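ロボットアームのキット「スカーコム」ってどんなもの?

小学生のための道具しらべ 5月号

つくえの上に置いて使う、小さなロボットアームのキットがあります。名前は「スカーコム(Skercombe)」。ガリッツという会社が作っています。アームというのは、英語で「うで」のことです。うでが1本だけのロボットで、足も顔もありません。

今回は編集部で1台借りて、組み立てから使うところまでをためしました。組み立てたのはサディア・ダニアルと、科学教室の先生をしているホクラム・ユエンさんです。

箱の中に入っているもの

箱をあけると、部品がふくろに分かれて入っています。ねじやワッシャーのような小さいものまで全部合わせて、部品は169個です。ふくろには番号がついていて、説明書の順番どおりに1番からあけていきます。先に全部あけてしまうと、にた形のねじがまざってしまうので気をつけてください。ドライバーは箱に入っています。パソコンは入っていません。

説明書は日本語で、絵が多く、漢字には読みがながついています。ただし、配線のページだけは字が小さく、読みがなもありません。ここは大人といっしょに読むのがよいでしょう。

組み立てには、休みを入れて半日かかりました。いちばん時間がかかったのは、ひじの部分のケーブルを通すところです。ケーブルがねじれたままふたをしめてしまい、一度はずしてやり直しました。

うでは、どうやって動くの?

人のうでには、かた、ひじ、手首があります。曲がるところを「関節」といいます。スカーコムにも関節があり、その一つ一つにモーターが入っています。

モーターと聞くと、おもちゃの車のように、くるくる回りつづけるものを思いうかべるかもしれません。スカーコムに使われているのは「サーボモーター」という種類です。「30度まで回って止まれ」と命令すると、そこまで回って止まります。止まったあとも、その角度を守ろうとして力を出しつづけます。だから、うでを上げたまま止めておくことができます。

電源を切ると、この力はなくなります。上げていたうでは、下に落ちます。電源を切る前に、かならず「やすむ」のボタンをおして、うでをたたんでください。説明書にも書いてありますが、サディアは最初の日に忘れて、つくえをゴツンとやりました。

ものをつかむ「グリッパー」

うでの先についている、ものをつかむ部分を「グリッパー」といいます。人でいえば手にあたります。人の手には指が5本ありますが、スカーコムの指は2本です。2本の指が近づいたりはなれたりして、間にあるものをはさみます。

やってみると、はさむのがむずかしいものと、かんたんなものがありました。四角い積み木はかんたんです。平らな面が指にぴったりつきます。丸いものはむずかしくなります。指が当たる場所が少しずれるだけで、ころんと転がってしまうのです。

やわらかいものは、力の強さが問題になります。弱すぎると落ち、強すぎるとつぶれます。スカーコムでは、はさむ力を画面のめもりで変えられます。スポンジなら小さいめもりで十分でした。ゆで卵は、めもりを上げすぎて1個わりました。

カメラで見て、手を動かす

グリッパーの近くには、小さなカメラがついています。うでが動けばカメラもいっしょに動くので、つかもうとしているものを近くで見ることができます。

カメラの絵は、パソコンに送られます。パソコンの中のプログラムは、絵の中の色や形を手がかりにして、「ここにものがある」「ここはつくえだ」と分けていきます。そのあとで、うでをどちらへ動かせばよいかを計算します。

人間なら、くだものとお皿は見ればすぐにわかります。プログラムにとっては、そうかんたんではありません。くだものの横にできる黒いかげを、ものの一部だとまちがえることがあります。
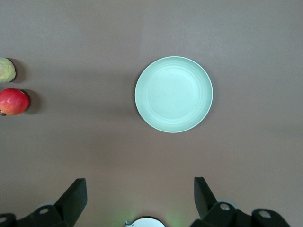 かげのまちがいをへらすには、部屋の明かりを変えてみるのが早道です。ユエンさんの教室では、電気スタンドを1台だけ横から当てたときに、失敗がふえました。天井の明かりをつけて、かげをうすくすると、うまくいく回数がふえました。

もう一つ、カメラがまっすぐ下を向いていないと、ものが少しずれた場所にあるように見えます。これを直す作業を「位置合わせ」といいます。付属のシートをつくえに置き、画面の指示にしたがって進めます。シートにしわがあるとやり直しになるので、丸めずに平らにしまっておきましょう。

「くだものをお皿にのせる」課題

スカーコムには、練習用の課題がいくつか入っています。人気があるのは、つくえの上のくだものをお皿に運ぶ課題です。

まず、人がリモコンでうでを動かして、お手本を見せます。つかむ場所を決め、指を開いて下ろし、とじて、持ち上げ、お皿の上で開く。これを何度もくり返し、プログラムに動きを覚えさせます。お手本が少ないと、くだものの置き場所を変えただけで失敗します。

メイクエン・ローさんは、自分の家でこの課題をためした中学生です。最初はいつも同じ場所にくだものを置いてお手本を作りました。すると、少し横にずらしただけで、何もない場所をつかもうとしたそうです。次の日は置き場所を毎回変えて、お手本を作り直しました。

よいところ、こまったところ

よいところは、部品を1個ずつ買い足せることです。歯車が1枚欠けても、キットを買い直さなくてすみます。画面のことばもわかりやすく、まちがえたときに何を直せばよいかが出ます。

こまったところは音です。うでが動くたびに、ジー、という音がします。夜に使うと、となりの部屋まで聞こえます。それから、土台が軽いので、うでをいっぱいにのばすとかたむきます。付属のクランプで、つくえにしっかりとめてください。

重いものは持てません。水の入ったコップも運ばせないでください。指の間に自分の指を入れるのもやめましょう。はさまれると痛いです。

用意するもの
・ぐらぐらしないつくえ
・パソコン(大人に設定を手伝ってもらう)
・スカーコムのキット
・運ばせてみたい軽いもの

対象は小学4年生からで、3年生までは大人といっしょに使います。交換用の部品を注文するときは、説明書のうしろにある部品表の番号を書いてください。グリッパーの指は775番です。左右で形がちがうので、どちらの指かも書きそえます。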